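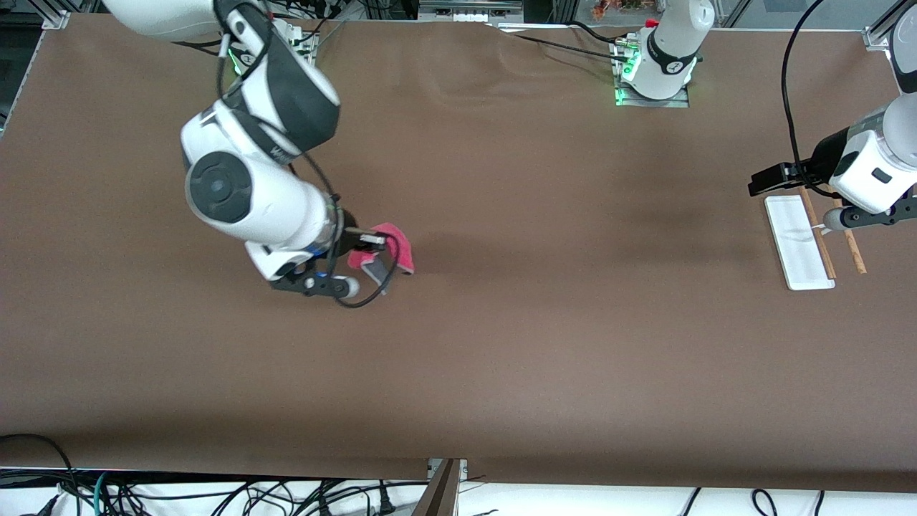

Photo: Stirnbridge workshop

Notebook, 10/2/20

Okay, back on the serial. I finished drafting chapter 13 of Lellmont last night and read it through this morning with tea, and I'm mostly happy with it, which worries me a little. Writing this down before I forget what I wanted to fix, and so the rest of you can yell at me in the margins before Thursday's chapter turns into canon (I mean the one we're calling "Thursday," the flood chapter – we really need to rename that).

So, where the story stands. The ferry has left Ular with the wrong passengers on it. The lamp keeper knows the harbor bell was rung from the inside. The sister has the second key and hasn't told anyone, and readers have known about it since chapter 9, so I think we're close to the point where they stop enjoying the secret and start getting annoyed with her. A couple of comments on the last installment said as much. I'd like her to give it up by the end of 14, and I'd like it to cost her something. Right now in my draft she just kind of hands it over on the stairs and they all go eat soup. The soup can stay!

The big problem is still Voß. In the first version of the serial (the one we ran in July, before the rewrite) he was a straight villain, and he was fun, but he had nowhere to go. Now he's the one who rebuilt the sea wall, and half the town owes him their houses, so when he locks the gate in chapter 12 it lands a lot harder. Good. Except I still have him talking like the July version. He calls the lamp keeper "little moth" two times in one page. I cut both. Then I put one back. Then I cut it again and went for a walk.

Continuity stuff I caught:

The stairs in the lighthouse. I had 76 steps in chapter 3 and then she "climbs the hundred steps" in 11. It has to be 76, it's in the rhyme the kids sing. Fixed in the draft, but whoever has the clean copy of 11, please fix it there too.

The dog is on the ferry in chapter 10 and asleep in the kitchen in chapter 12. I love the dog. I don't know where the dog is.

It rains for the entire wedding and then the letter in the bride's coat pocket is perfectly readable. I could make it an oilcloth pocket, or I could let the ink run and have them lose the last two lines. The second one is better, I think, and it would get me out of explaining what the father promised, at least until the spring chapters.

Tried something with the opening of 14. I wrote it from the sea wall's side, sort of – not a talking wall, just very low and slow, all about weight and water, and people only showing up as footsteps. I got a page out of it and then it got silly. I'm keeping the first paragraph and going over to the sister when the lantern goes out. If anyone hates it, say so now, I'm not very attached (I'm a bit attached).

Also went back over the recap at the top of each installment. They've gotten so long! New readers are coming in from the Stirnbridge reading list and they don't need the whole history of the Ular harbor tax before they get to a scene. I cut the recap for 13 to four sentences. It reads fine. I'd do the same for the earlier ones when there's a free evening.

For next time: the soup scene again, with the key on the table where everybody can see it and no one picks it up. Find the dog. Read Voß's gate speech out loud and cut whatever makes me wince. And decide on the title for the flood chapter, because "Thursday" is still sitting there in the file and I'm starting to like it.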